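Ball and Box: A Study of Clear Packaging for Single Items
Project report, Zlata Harasym and Dae-han Yeon, November 2018
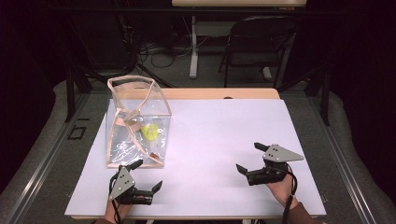

Our question was simple: does a clear box help people judge what is inside and how to get it out? Shops like clear packaging for small sports goods, but we found little on how it is handled once it is on a table at home.

We chose a tennis ball as the test item. It is bright, it rolls, and most people know its size and weight. The box is see-through plastic and sits on a white sheet, so the ball's color stands out.

We sent a short survey to students in two departments and got 439 replies. Most preferred a clear box to a cardboard one, mainly for checking the contents. The most common complaint was glare - people said reflections on the front made it harder to see in.

Marcelino Moura suggested we repeat the survey with a frosted box from Prandgate. We ran out of time for this, and the sample came too late in March of the following term's plan to be moved forward.

Costs were low. The budget was 806 in local currency and we spent 515, mostly on printing.

Next steps: test a heavier item, and ask the same questions about boxes with lids.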